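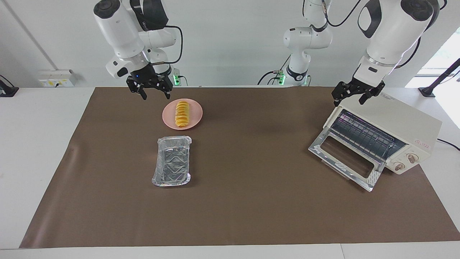 Speaker notes, Zuzanna Rutkowska
What the other arm is doing: role labels for two-armed kitchen tasks
Trirkalley workshop, Thursday, after lunch

Opening

Say hello. Check the clicker. Last year at Trirkalley the clicker advanced somebody else's slides in the next room and I found out at the break.

I want to talk for a bit over a quarter of an hour about an arm that has nothing to do. Everybody in this field has a slide of the busy arm. The busy arm picks things up and puts them down and gets the credit. Meanwhile its partner is parked in the air or leaning on an appliance, and the policy has to produce actions for that one too, at every time step, with the same seriousness.

Our task: food goes from a plate to a foil tray, the tray goes into a toaster oven, the door gets closed. No heat. The oven stays off for the whole task, and yes, someone will ask, so get it in early. We are studying coordination, and the catering is a side effect.

The problem (two slides)

Start with the failure reel. Let it run, don't talk over the first clip.

What you see in the clips is our baseline, Tessier, which is a perfectly decent imitation policy that the group at Gretham has used for everything. It outputs joint targets for both arms together. On single-arm pick and place it's fine. With two arms it develops what I can only call fidgeting. One arm reaches for the food, and the other decides this would be a good moment to let go of the oven. A toaster oven doesn't weigh much and it slides on a paper mat. Then the tray arrives where the opening used to be.

Pause for the clip where it feeds the tray to the side panel. This usually gets a laugh. If it doesn't, move along briskly.

Why does it happen? Our best guess, and we did test it a bit (backup slide), is that the idle arm's data is a mush. People teleoperating the robot don't leave the spare arm still. They drift. They adjust their grip, they lower an elbow, they scratch their nose. All of that is recorded as expert behaviour and the policy learns it with great loyalty.

The method

Neren, for the record, stands for nothing. We tried to find an acronym and the results were embarrassing.

The idea is small enough for one slide. Each demonstration is cut into segments, and in each segment each arm gets a role: work, brace or wait. Work means the arm is moving an object. Brace means it's in contact with something and its job is to keep that something where it is. Wait means it's touching nothing and should stay out of the way. The policy predicts the role first, then the action given the role. The loss on a waiting arm is turned right down, and a bracing arm is penalised for moving its fingertips.

Numbers slide: 249 demonstrations, 1,065 labelled segments. The labels were done by hand, mostly by me, mostly with the radio on. Do mention that labelling is quicker than collecting. You can do it sitting down.

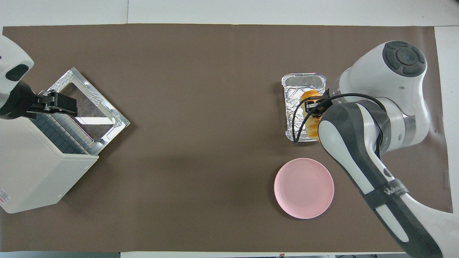 Bracing is the role that took us longest to get right. We first defined it as contact without motion, which sounds sensible and is wrong. A gripper holding the edge of an oven gets pushed about whenever the other arm bumps something, and a good operator gives a little and comes back. Under our first definition that counted as work, so the policy learned that being nudged was a signal to start a new job. It took it as a promotion, more or less. The second definition looks at the object: if the oven ends the segment where it began, the arm was bracing.

Slow down on the next bit, people always miss it. The role head sees the same camera views as the action head, plus the previous role of each arm. Without the previous role it flickers between brace and wait every time the fingers are hidden behind something. Shiny foil doesn't help either. Highlights on the tray walls shift as the gripper goes in, and a policy that was already nervous gets more so.

Results

18 trials for each policy, start positions shuffled. Same tray, same plate, same oven, same mat until it tore.

Tessier finished the task in seven of them. Neren finished in 16. I know 18 is a small number. I'd have run more, but each reset is done by a person, and that person also had a thesis chapter due in June.

The two Neren failures are worth more time than the successes, so take the time. In one, the food came up out of the tray with the gripper when it opened, stuck to a finger, and the robot carried on and shut the door with tremendous confidence. Roles can't help with that. The other is our fault: the waiting arm waited too well. It had stopped in the spot the working arm needed, and because we'd turned its loss down to almost nothing it had no opinion about leaving. The two arms stood off like people in a doorway until the timeout.

So the weight on waiting matters. Set it at zero and you get the doorway. Full weight gives you Tessier with extra paperwork. There's a plateau in the middle and we sit somewhere on the left of it. Show the curve, don't read out the axis.

Things I'd like someone to argue with

Three roles may be too few. Handovers sit awkwardly between brace and work, and we left handovers out of this dataset, which I'd rather say myself than have said to me.

Hand labels won't scale to a big dataset. We trained a labeller on the first half and it agrees with me on work, mostly agrees on brace, and has its own ideas on wait. I have gone back and looked at the disagreements and in a fair few of them it has a case.

One kitchen task is one kitchen task. Next up is jars, where the bracing arm has to resist a twist and can't just lean. Early days – so far we've mostly spun the jar.

Questions

If asked about force sensing: none in this work, we went by motor current and it was enough for the oven. Probably won't be for jars.

If asked whether a clamp would do: yes, for this oven, on this table. Offer to discuss clamps over coffee.

If there's no time for questions, put up the slide with the label guide on it and leave it up while the next speaker finds their adaptor.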